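Skustville Community Forum > House and Home > Cleaning and Tidying

Thread: Bin bags in small bins, fold over or tuck in? (and other spare room grumbles)

grekar_gal
Posted 18 Aug 2022

Okay, settle a household argument for me. We've got a sofa bed in the spare room and a steady run of guests (cousins, mostly, plus whoever missed the last ferry) and every single time they leave I find wrappers on the carpet. Chip bags, tissues, paper cups, the lot. There IS a bin in there. It's a little round one.

My other half reckons the bin is the trouble. He says if the bag is folded right down over the outside people think it looks like a proper bin and use it, and if the bag's all bunched up inside they don't. I reckon people are just slobs on holiday. Also I'm sick of the bag sliding in every time something heavier than a tissue goes in.

So: fold over or tuck in? And where do you put the thing?

tuckeroo
Fold over, always. Big generous cuff, at least a hand's width. If the bag slides, your bag's too small for the bin and no amount of fiddling will save you.

mahrous_road_mum
Disagree with tuckeroo, sorry! I can't stand the look of a big flappy plastic skirt on a bin. I tie a little knot in one side of the bag so it grips the rim and then tuck the extra bit behind. Takes two seconds and you hardly see any plastic. I've got three kids' rooms and a rumpus room and they all get the knot.

tuckeroo
And then you've got to undo the knot when it's full, with whatever's on it.

mahrous_road_mum
You don't undo it, you just pull the whole bag off and tie the top with what's left?? I've never undone one in my life.

old_jona
I used to clean holiday units at Jona, 43 of them in the January rush, so I have opinions. Fold over. Leave a couple of spare bags flat in the bottom under the one you're using, so the next person can't say they couldn't find any. And put the bin out in the open where you can reach it from the bed and from the couch. Tuck it beside the wardrobe because it's ugly and you'll be picking tissues off the floor till you retire.

grekar_gal
Spare bags underneath is so obvious and I have never once done it. Ours is behind the door, which I suppose doesn't help.

pelican_pete
Behind the door! There's your answer, mate. I wouldn't find it either.

old_jona
Floor litter on carpet, bin in the middle where you can get at it. That's how I'd start any bedroom, before you so much as look at the bedding.
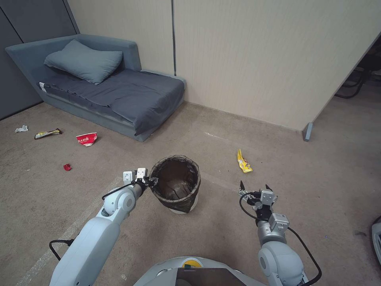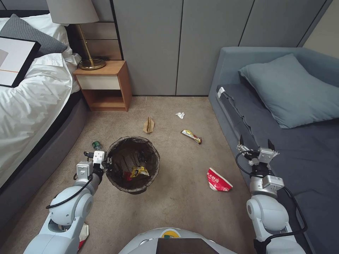 lindy_loo
Do you pick up the rubbish first or strip the bed first?

old_jona
Rubbish first. Sheets and doona covers drag along the floor when you pull them off, and you'll end up with a wrapper bundled into the wash. I've pulled a tissue out of a machine in a thousand bits and you only want to do that once. Floor, then bed, then dust, then vacuum last of all.

lindy_loo
Ta. I've been doing the bed first for years, which might explain the state of my navy towels.

tuckeroo
I'd argue for the bed first if there's food been eaten in it. Shake the crumbs down, then do the floor once. Otherwise you're doing the floor twice.

old_jona
You're vacuuming at the end anyway, so the crumbs get done then. It's the big stuff I'm talking about.

tuckeroo
Fair enough, but I'm still doing it my way.

mahrous_road_mum
Can we talk about mesh bins for a sec? I had one in the study and I loved the look of it but everything fine comes straight through if you don't line it. Pencil shavings all over the carpet. Went back to a solid plastic one and it wipes out so much easier.

pelican_pete
Mesh is fine for paper. For a room where people are eating chips I'd want solid sides, and I'd want it a bit heavy too. The light ones go over the minute somebody swings their legs out of bed.

grekar_gal
Ours goes over all the time. I put a flat rock in the bottom of it once and my cousin's little one took it home with her.

lindy_loo
That's gorgeous, I'd have let her keep it too.

pelican_pete
While we're here, does anyone buy bags in bulk? I picked up a carton of 2000 from the wholesaler out on the Grekar road thinking I was being clever, and they're so thin you have to double them up. So I've got 1000 really.

tuckeroo
Thin ones are false economy. Get the thicker kitchen ones and just cuff them down further.

mahrous_road_mum
In a tiny bedroom bin? That's a waste of a good bag. Most weeks ours has tissues and a few lolly wrappers in it. I empty it into the kitchen bin and leave the bag where it is for a month.

old_jona
A month! In the units it was a fresh bag every changeover, no matter what. At home I'm with you though, if it's only dry stuff. Drink cups are what catch you out. There's always a mouthful left in the bottom, it sits in the bag, and by the weekend you've got ants.

grekar_gal
We had the ants. Right along the skirting and under the sofa bed.

lindy_loo
Pull the sofa bed right out when you vacuum, if you can. The stuff I've found under ours! Half a muesli bar, a sock, somebody's reading glasses.

pelican_pete
Were they green ones?

lindy_loo
Brown. Still on the windowsill if anyone wants to claim them.

grekar_gal
Update for those playing along: bin's been shifted next to the arm of the sofa bed, bag folded over with a decent cuff, spares underneath. Himself is being unbearable about it. The cousins are back on the weekend so I'll report in.

mahrous_road_mum
Try the knot!!

tuckeroo
Don't try the knot.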